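Ticket 393
Subject: Right gripper opens by itself during handover, open day demo
Site: Preladow workshop, demonstration bay
Reported by: Siham Gaber
Assigned to: Sanaa Abou Zeid
Priority: High until the open day, then normal
Status: Closed, with one follow-up

Report (Siham Gaber, 8:40 am)

Good morning. We rehearsed the open day demonstration yesterday afternoon and we have a problem that I cannot solve alone. The program is the motor handover: the right arm picks up the motor, brings it to the middle, the left arm takes it, turns it and puts it down in its place. In the rehearsal the right gripper opened too early two times, before the left one had closed. The motor fell on the table. It is not damaged as far as I can tell, but I do not want this to happen in front of visitors.

The controller shows no red fault. In the Plideck log I find only the line "grip state changed" and no reason for it. I restarted the controller and the behaviour was the same.

Visitors come at 10 am on the open day. The first group is from the Benkirane apprentice school and they have asked specially to see the two arms working together, so I would not like to replace it with the one-arm program.

Reply (Sanaa Abou Zeid, 9:15 am)

Thank you Siham, the report is clear. Before I come over, please answer these:

Which version of the handover program is loaded?
Did anybody change the grip force after the last demonstration?
Is the drop always at the same step?
Is the padding on the table the same as before?

Please do not run the handover again at full speed. Slow mode is fine.

Reply (Siham Gaber, 9:50 am)

Program: the one from the shared folder, saved in April. I did not edit it.
Grip force: it is 56 per cent on the right side. I do not remember what it was before, sorry.
Step: both drops were at step 2 of the handover, when the left arm is coming near and the right is waiting.
Padding: we put new padding last week, with plastic sheet on top to keep it clean for the visitors. The old one was thinner.

Reply (Sanaa Abou Zeid, 10:05 am)

The padding is interesting. If the table surface is now higher, the pick height is wrong and the right gripper may take the motor too low or at an angle. But this explains a bad grip, it does not explain why the gripper opens. Maybe we have two problems. I will come after lunch. Please leave everything as it is.

Visit notes (Sanaa Abou Zeid, 1:30 pm)

Arrived at the bay. Siham showed me the normal start procedure and I watched it from beginning to end. Start procedure is correct. Emergency stop tested, both arms stopped as they should.

First I ran the pick only, without handover, in slow mode. The motor was lifted and stayed in the gripper. I let it hold for a long time and there was no movement. I repeated with the arm in the waiting position and also no problem. So the gripper can hold.

Then I ran the handover in slow mode with pause before the left gripper closes.
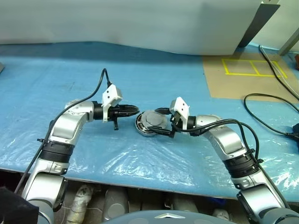

Grip position was the first thing I wanted to settle, and I decided to treat it separately from the early opening. The program expects the part to be held level, with the fingers well across it. At the pause point the right fingers have only the edge of the motor, and it sits tilted slightly upward, while the tip of the left gripper is already close to it. With this angle the left fingers could touch the motor on the wrong place and push it. Siham agreed that in the earlier demonstrations the motor was level at this point.

I measured the new padding and sheet against the old padding, which was still in the store room. The new one is thicker. I corrected the pick height on the right side and taught the pick point again. After this the motor came to the middle level, and the fingers had a proper hold on it.

Next the early opening. I looked at the Plideck log line by line together with Siham. The line "grip state changed" comes directly after a contact signal from the left side. In the April program there is a rule: if the left side reports contact, the right side may release. This rule is meant for after the left gripper has closed, but the check for "left closed" is switched off in the settings. So a light touch is enough to release the right side.

Who switched it off, I cannot say. The setting has no history. It is possible that it was switched off for a test and stayed like this. As long as the motor was level the left fingers did not touch it early, and we did not notice.

What I changed:

1. Right pick height corrected for the new padding, pick point taught again.
2. Check for "left closed" switched on.
3. Grip force on the right left at 56 per cent. I saw no reason to raise it.
4. Saved as a new file with "open day" in the name. The April file is still in the folder, please do not load it.

Test after the change: slow mode, then half speed, then full speed. The handover completed each time. I also touched the left fingers with a plastic ruler during a pause in slow mode, to give a false contact, and the right gripper stayed closed — this is the result we want.

One question from Siham for the record: can the check make the demonstration slower? Yes, a little. There is a short wait in the middle now. I think visitors will not mind it, and for the person speaking it is a good moment to explain what is happening.

Comment (Siham Gaber, 3:45 pm)

Thank you very much. I ran the new file again at full speed after Sanaa left, all good. I have written the file name on paper and put it on the controller door.

I have also changed my speaking notes. Before, I was saying "and now the other arm takes it" too early, and people looked at the wrong side. Now I wait until the left gripper has closed.

Can you please confirm the plan if it fails again during a group? I would like to have it in writing.

Reply (Sanaa Abou Zeid, 4:10 pm)

Plan for the open day:

If the motor drops, press stop, tell the group that you will start again, and check that everybody is behind the line before you go near the table. Pick up the motor only when the arms are stopped. Send both arms home, put the motor in the start place, run once in slow mode. If it drops a second time, change to the one-arm program and call me. I will be at Dundevden that morning but I keep the phone with me.

Please do not change grip force or heights between groups, even if it looks easy.

Update (Siham Gaber, open day, 12:20 pm)

The morning groups are finished. No drop. The Benkirane apprentices stayed longer than planned and asked many questions about the contact signal, so I told them the story of this ticket and showed them the log line. One of them asked why the program did not give an error if the check was off. I said I would ask you.

We had one small stop that was not a fault. A visitor put a bag over the line and I pressed stop myself. Restart was normal.

Reply (Sanaa Abou Zeid, 12:45 pm)

Very good news. For the apprentice: the program sees a check that is off as a choice of the operator, and it does not warn about choices. I agree with him that it should at least write a line in the log at start. I will ask for this in the next Plideck update request.

Update (Siham Gaber, open day, 4:30 pm)

Afternoon also without drop. Arms are home, power is off, bay is locked. From my side the ticket can be closed.

Closing note (Sanaa Abou Zeid)

Cause 1: pick height not corrected after the padding was changed. Cause 2: "left closed" check switched off, so early contact released the right gripper. Both corrected and tested, demonstration completed in all groups.

Follow-up, opened separately: log warning at start when a handover check is off. Also, please add "padding changed? teach pick point again" to the preparation sheet for demonstrations. Siham has the sheet.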